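# Seltthorpe council open day, August

I got to the Seltthorpe council offices a little before the doors opened, because the flyer promised a "full and frank" look at how the town handles evictions. There were 19 of us in line. The flyer had gone to 3000 homes, so make of that what you will.

The tour began in the council chamber. A man from the housing desk told us evictions were "a last resort" and then showed five slides, none of which said how many there had been. I asked. He said the number was being checked. I asked who was checking it and he moved on to parking.

Next came the Wikton Street estate, which the council sold to Caputo two years ago. Tenants were told their rents would hold. The leaflet on the table now says rents will be "kept under review," and I don't think those are the same promise. 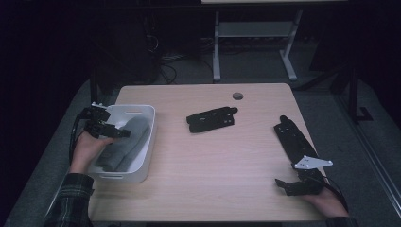 Elisa Lombardi thought I was being too hard on them. Her view was that the old landlord never answered a letter, that Caputo at least fixed the stairwells, and that a vote against the sale would have left the town with repairs it couldn't pay for. She may be right about the stairwells. I'd still like to see the contract.

We were told we could see it, as it happens, by writing to Tekia, the outside firm that now handles records requests. The wait is roughly two months. The vote on selling the next block is in five weeks.

The questions session was cut to ten minutes. Two councilors stayed for it, and one spent most of that time thanking the staff. Coffee was free. I left my email address on the sheet for the eviction figures and have heard nothing so far.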